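Vorel for Android: beta release inspection checklist

Release line: Vorel 3 beta, second build
Completed by: Bereket Worku, Grutthorpe office
Date of inspection: Saturday, May 18, 2024
Result: Passed with comments. Two items held open, see the last section.

Scope

The checklist covers the beta package of the Vorel calendar and notes app, its home screen widget, and the parts of the Ular sync service that the beta calls. It does not cover the web version or the tablet layout. Items marked N/A were looked at and found not to apply to this build. Items marked Open must be closed or formally waived before the staged rollout goes past the first group.

Comments are written against the build that was inspected. If the package is rebuilt for any reason, including a change to translated text only, sections 1 and 2 must be repeated in full.

1. Package and signing

1.1 Package is signed with the release key, not the debug key.
Pass.

1.2 Version code is higher than that of the last public beta.
Pass. The version name was wrong in the first package (it still carried the suffix from the internal track) and was corrected before inspection started.

1.3 Debug menu is removed or locked.
Pass. Long press on the version line in Settings does nothing. The old deep link to the menu returns the user to the start screen.

1.4 No test server addresses left in the package.
Pass with comment. One address for the Ular staging server remains in a text resource. No code path refers to it. Remove at next clean-up.

1.5 Third-party licence list matches the libraries in the build.
Pass. The list is still in the order the build tool produces it, which makes it slow to check by eye. Alphabetical order requested at the last inspection and again now.

1.6 Crash symbol file uploaded and matched to this build.
Pass.

2. Permissions and personal data

2.1 Permission list compared with the previous beta.
Pass. One addition: exact alarms. Required for event reminders on newer versions of Android.

2.2 App remains usable when each permission is refused.
Pass with comment. Refusing calendar access leaves the widget blank with no message. The main app shows the correct notice. The widget should show the same notice in shortened form. Raised as a minor fault.

2.3 App remains usable when a permission is granted and later withdrawn in system settings.
Pass. The app restarts cleanly. Draft notes are kept.

2.4 No event titles, note text or contact names in logs.
Pass. Logs read through after a full sync, a failed sync and a forced crash. Events are referred to by internal number only.

2.5 Crash reports are off until the user turns them on.
Pass. The switch keeps its state through an upgrade from the previous beta and from the stable version.

2.6 Lock screen text hidden when the system is set to hide private content.
Pass. Reminder shows "Vorel: event" and the time.

2.7 Privacy text updated to match actual behaviour.
Open. The text does not mention that the widget stores a copy of the day's events on the device. The copy is encrypted and is cleared on sign-out, but the text should say that it exists. Wording is with the legal reader and expected back in June.

3. Widget

The widget is the main change in this beta. It shows the date, the next event and, if the user has turned it on, one pinned note. It was checked on the standard system launcher and on the Alemneh launcher, which a fair share of beta users have installed.

3.1 Widget can be added, moved, resized and removed.
Pass on the system launcher. Pass with comment on Alemneh: after resizing to the smallest height, the pinned note overlaps the event line until the next refresh.

3.2 Widget survives a restart of the phone.
Pass. There is a short gap after unlocking in which only the date is shown.

3.3 Widget survives an app update.
Pass. This failed in the first build. The widget was replaced by the system's "problem loading" box and had to be removed and added again by hand. The provider class had been renamed; the old name has been restored.

3.4 Date changes at midnight and on a change of time zone.
Pass. Checked by setting the clock by hand and by switching zones with the screen off.

3.5 All-day events are shown on the correct day.
Pass. All-day events created in one time zone and viewed in another were one day out in the previous beta. Fixed.

3.6 Text is readable on light, dark and mixed wallpapers.
Pass with comment. Contrast on mid-grey wallpapers is only just within the limit. The shadow behind the text helps on the standard font size and less so on the largest.

3.7 Widget contents can be read by a screen reader in a sensible order.
Pass. Order is date, event, note. The settings icon is announced last and has a proper label.

3.8 Tapping each part opens the matching screen.
Pass. Tapping the event opens the event, tapping the date opens the day view. With no event due, a tap on the empty line opens the new event form.

3.9 Background refresh stays within the battery limit.
Pass. The refresh is tied to sync, so the widget does not wake the phone by itself except at midnight.
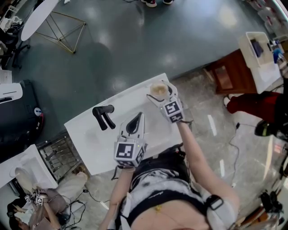
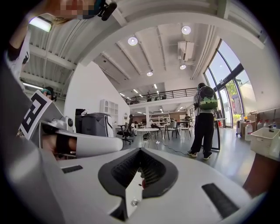

4. Sync with Ular

4.1 First sync on a clean install completes without user action.
Pass.

4.2 Sync restarts after loss of connection.
Pass. Connection was cut during upload, during download and during the merge stage. No duplicates were created. After a cut during the merge stage the progress bar starts again from zero, although the work already done is kept.

4.3 Large accounts.
Pass with comment. Test account holds 3,000 notes. Sync completes, but the note list stays locked until the merge has finished. The stable version allows scrolling at this point. Product owner has accepted this for beta only.

4.4 Conflicting edits made on two devices.
Pass. Both copies are kept and the later one is placed on top. The label on the older copy reads "copy of copy" if the conflict happens a second time. Cosmetic.

4.5 Sign-out removes local data.
Pass. Folder contents compared before and after. The thumbnail cache is emptied at the next start, not at sign-out. It holds no images from notes marked private.

4.6 Beta and stable versions used on the same account.
Pass. The stable version ignores the pinned flag and does not strip it from the note. This must be checked again if the flag format changes.

4.7 Server refuses out-of-date clients politely.
Pass. The message asks the user to update and gives a working link to the store page.

5. Upgrade and return path

5.1 Upgrade from the previous beta.
Pass.

5.2 Upgrade from the stable version.
Pass. Settings, reminders and colour labels are all carried over. Custom reminder sounds are carried over only if the sound file is still in its original place.

5.3 Leaving the beta and reinstalling the stable version.
Open. The local database written by this build cannot be opened by the stable version. Uninstalling first avoids the fault, and the leaving page tells users to do so, but a user who restores from a phone backup will bring the newer database back with it. Stable then closes at start with no message. Stable must at least offer to clear local data and sync again.

5.4 Backup rules exclude sign-in tokens.
Pass.

6. Rollout controls

6.1 Remote switch for the widget is in place and has been tried.
Pass. With the switch off, the widget disappears from the launcher's list. Widgets already placed show the date only.

6.2 Remote switch for pinned notes.
Pass. Pinned notes return to the normal list and are not deleted.

6.3 Rollout groups set up in the store console.
Pass. First group is limited to 40 invited testers. The open group stays closed until items 2.7 and 5.3 are settled.

6.4 Stop criteria written down and known to the person on duty.
Pass with comment. Criteria are in the release folder. The duty rota for the first weekend had one gap, now filled. Any report of lost notes stops the rollout at once, whether or not it has been confirmed.

6.5 Release notes match the build.
Pass with comment. The notes mention a weekly view in the widget. There is no weekly view in this build. Line removed from the English notes; check that the translations have followed.

6.6 Feedback link in the app goes to the beta form.
Pass. The form fills in the version and phone model. It does not fill in the launcher name, and for widget faults this is the first thing support has to ask. Request added.

Open items

2.7 Privacy text, local copy of events. Owner: legal reader. Blocks the open group.

5.3 Restored database closes the stable version at start. Owner: Android team. Blocks the open group. Fix has to ship in stable, so the timing depends on the next stable date.

Minor faults carried forward

1.4 staging address in resources
2.2 blank widget when calendar access is refused
3.1 overlap at smallest height on the Alemneh launcher
4.3 note list locked during merge
4.4 label wording on repeated conflicts

Repeat inspection is needed for sections 3 and 5 when the database fix is in. Section 4 need only be repeated if the Ular client library changes version.

Signed off for first group: B. Worku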